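Lisasbridge Shared Workshop – Members Forum
Projects > Robotics bench
Topic: Arm build, play kitchen, gripper fingers

mngubane_l
Posted April 17, 2018

Picking this up from the March thread, which got too long. The arm is on the bench by the window and runs from the Buthelezi controller board. I set up the play kitchen as the test area so the kids' group can use the same one later. Goal for now is one job: block into the pot, block out of the pot, 50 tries in a row without me touching anything.

Fingers are the second version. Left one is a wide paddle, right one is boxy with a small notch near the end. Both are matte black so they don't throw glare back at the overhead camera.

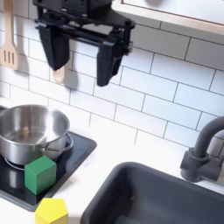
Problems so far

1. The pot moves. It's light, and if a finger touches the rim it slides on the cooktop.
2. The wire handle. If the arm comes in from the right it can hook the loop.
3. Stainless steel confuses the color threshold. Yellow shows up on the inside wall as well as on the block.

Suggestions welcome, mostly on number 3.
– Lindiwe Ngubane

torquewrench50
Put a piece of double-sided tape under the pot. Done.

mngubane_l
I thought about tape. I'd prefer the arm to cope with a pot that moves, or we'll be taping everything down.

torquewrench50
You asked for 50 tries in a row. Get the 50 with tape, then take the tape off and see what you lose. Otherwise you're debugging the pot and the camera at the same time.

mhendricks
Agree with torquewrench on that. On number 3, don't threshold on yellow alone. The block's top face is paler than the sides, so if your range is wide enough to catch the whole block it will catch the reflection too. Look for the pale face and work out from there.

I was in last night and took one with the arm down at the pot. You can see how much yellow there is on the back wall.
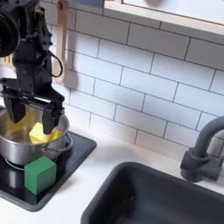 Gripper at the pot, yellow block inside, fingers apart.

kilnroom
Is that right finger longer than the left? It looks like it from there.

mngubane_l
It hangs lower, yes. I wanted one finger to get down beside the block first and the other to close toward it.

kilnroom
I don't like that. With uneven fingers you'll tip the block every time you close on it. Make them the same and fix the approach in software.

mhendricks
Depends on the block. On a flat floor with a square cube I'd want them even. With the block sitting at a tilt like that one I can see the case for a long finger.

kilnroom
Then you need a different gripper for each block. Not convinced.

torquewrench50
Print both and test them. The filament for a pair of fingers costs less than this argument.

mngubane_l
Fair. I'll print an even pair in the same black and run 200 closes with each, same block, same pot. Tape on for both sets.

solder_sam
Which servos? If they're the Killano ones, watch the temperature. Mine started to drift after 200 cycles and I had to let it cool.

mngubane_l
Killano on the wrist, Sturnuvia everywhere else. I'll put a rest between sets.

mhendricks
Also tie that cable in closer to the arm before you start. It bows out a long way on the right side and it'll find the utensils sooner or later.

mngubane_l
Will do. The clips are in drawer 19 if anyone else needs them – please leave a few.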